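Week 3: Reading a Box Score Before You Write About It

OK, so last week I promised we'd get to box scores, and I know half of you have been reading them since you were six. Stick with me anyway. Most of the game stories I got back in June leaned on the same two numbers, the final score and the home run, and skipped everything in between.

We're using the Godside at Sturumberg game from the packet (pages 4 and 5). Godside won 5 to 2. Have it open next to you.

Start with the pitching lines. I always do, and I always tell my writers to! The Godside starter threw 96 pitches and got through six innings with two walks. Fine, a solid night. Now look at the Sturumberg side. Their starter was gone after four, and he'd given up only one earned run. Why would you pull a guy who's pitching well? That's your question for the clubhouse, and you found it without watching a single inning.

Next, left on base. Sturumberg left 11. If you take one habit away from this course, make it this one: read the LOB line before you read the hits. Sturumberg had more hits than Godside (nine to seven) and lost by three runs, and the story is sitting right there in that gap.

Then errors, and please check whether runs were earned or unearned. I got this wrong in print my first summer, on a slow night at the Vasilakis tournament, and I heard about it from the pitcher's mother for weeks.
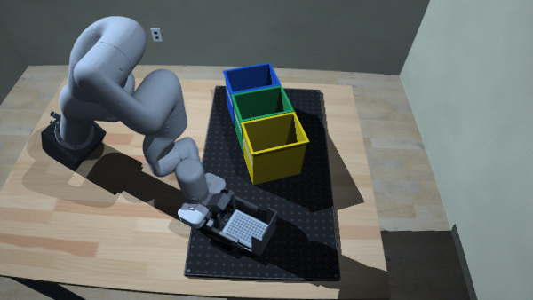

One reader of the Niltine, our campus sports page, wrote in after last term's game stories to say that all this attention to left on base made every loss sound like the hitters' fault, and that sometimes the other pitcher is just good. I think that's fair. A line like "stranded 11" needs a second look at who was on the mound and when. In our game, seven of the 11 came against the Godside bullpen, so go see which relievers were in and what they did with two outs.

A word on season stats, too. Our sample sheet lists a Sturumberg outfielder hitting .362, and everybody wants to put that in the lead. Look at how many at bats he has. It's 58! Compare that with the shortstop, who's at .290 in 197 at bats. I'd trust the shortstop's number a lot more, and I'd say how many at bats each one has if I used them side by side.

For next time:

Read the second box score in the packet, the extra-inning one.

Write down three questions you'd ask after the game, at least one for the losing manager.

Draft a lead of 40 words or fewer. No adjectives for the win, please (no "thrilling," no "gutsy").

Bring a printed copy, I mark these up by hand.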